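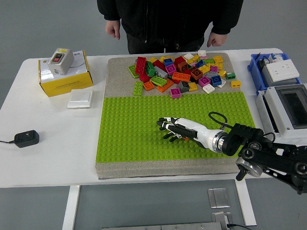 Building station at the Panyasiri open day, Tisgate: mixed bricks and a lime-green baseplate on a felt-covered board.

Visit report: Panyasiri open day, Tisgate
Monday, October 30, 2023

The Panyasiri rooms are on the second floor of the Pokano building, up the stairs from the loading entrance. Floor area is given on the visitor sheet as 137 square meters, divided between a main room, a store and a small office. I arrived when the doors opened and stayed until early afternoon. My interest was in the tabletop layouts, which we may copy when our own activity room is refitted in January.

Each station is set up on a board that can be lifted off the table with everything still on it. At the building station the board is covered in speckled gray felt. A studded baseplate takes up a large part of the surface, and the bricks are heaped on the felt beyond it. There is no tray and no divider between the two zones. The change of surface marks the boundary well enough for most purposes, although a magenta brick had ended up right at the edge of the plate and a few others had drifted out to the sides of the heap.

I had expected the felt to be a nuisance. On our own tables we use bare boards, and a tipped-out tub of bricks spreads a long way before it stops. Kanokwan Khunthong, who looks after the stations, told me the felt was chosen mainly for noise. She replaces it when the surface starts to pill and cleans it with a lint roller between sessions. The plates are washed separately in lukewarm water. I asked whether the plate is glued down. On her boards it is held by removable tape at the corners, and she recommends checking the tape before anyone presses hard on the studs.

Brick selection is mixed on purpose. The heap had the usual primary colors plus orange, pink, brown, gray and white, and lengths varied from square pieces to long ones. One tall red brick was standing on end near the left of the pile and made a convenient landmark when someone across the table was trying to say which piece they meant. Green bricks are a weak point. Several were close enough in color to the plate that I would leave them out of a beginner set, at least for any task where pieces have to be picked off the plate again. 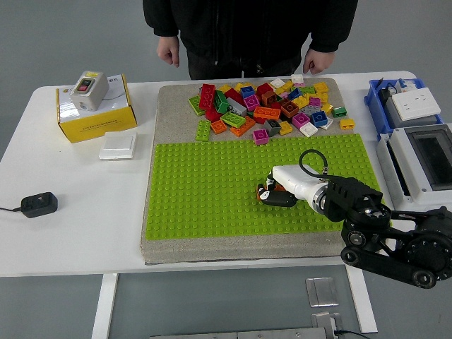 Storage is handled in the side room. Sets are kept in shallow lidded boxes from Endano, one set per box, 53 boxes in all, with the contents listed on a card inside the lid. Staff do not count pieces at the end of a session. They weigh the box and compare the result with the figure on the card, with a tolerance of 2 grams. I saw this done once and it took less time than our hand count. The scale has to be zeroed with an empty box of the same type, and the boxes are not all the same type, so there is a short list of box weights taped to the shelf.

Setup time for one station is about 15 minutes if the box is complete. Most of that goes into leveling the table and spreading the heap so that pieces are not buried. Khunthong spreads it with the flat of her hand and then turns a few bricks stud side up. Partly stacked pieces are left as they fall.

Table height was fixed throughout. The white tabletops give good contrast with the felt, but they reflect the ceiling lights at the window end of the room, and I would ask for a matte finish if we order new ones.

Points to check before the refit:
Price of felt by the meter, same gray, at least one spare cover per board.
Board size against our existing shelving. Theirs would not fit through our cupboard door flat.
Whether the baseplate may overhang the board at the side. On the station I looked at it extended slightly past the edge, which I would avoid where boards are carried through doorways.
Box weights, if we move to weighing.

Parking at the Pokano building is limited to the rear yard, and the gate is closed during lunch.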